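Keeping the Two-Armed Machine Honest

3/23/23

Mornings at Bovdale start with the grippers. Always the grippers. Before anyone runs a task on the two-armed robot, both hands get opened, closed, opened again, and somebody watches the numbers.

Bredex, the shop that looks after the cell, learned this the slow way. A finger drifts a hair, the software thinks it's shut, and a whole day of pick tests goes in the trash. That was September. Since then the check runs 100 cycles a side, no skipping.

Then the model. Every joint on the real machine has a twin in the simulator, and the twin has to match. Zero the wrists. Load the room. Raise both arms, look from the robot's own point of view, see if the hands land where they should. If the left one sits wrong, go back to the wrist offset file, which runs 1168 lines and has teh worst comments you ever read.
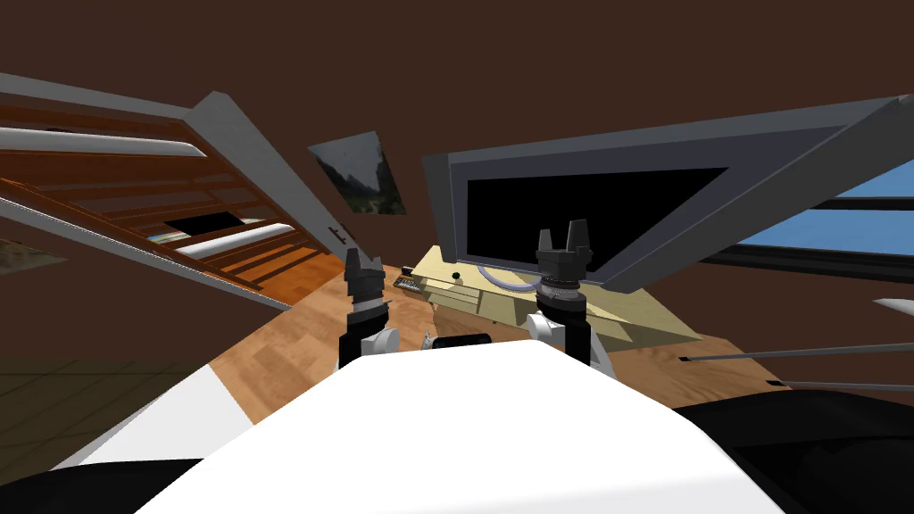

Arms up in the simulated room, one gripper on each side of the torso, desk and display beyond.

The fix is mostly dull. Change one value, reload, look again. The crew's record is 33 reloads in a shift, over a sign error. Zamudio supplies the finger pads for the real hands, and those get swapped on a schedule now, both sides together, never just one.

Brovside wants a second cell by fall. Same checks, same file, hopefully better comments. The parts list is done, the floor space isnt. Until then it's one machine, 2 hands and a long startup sheet taped by the door.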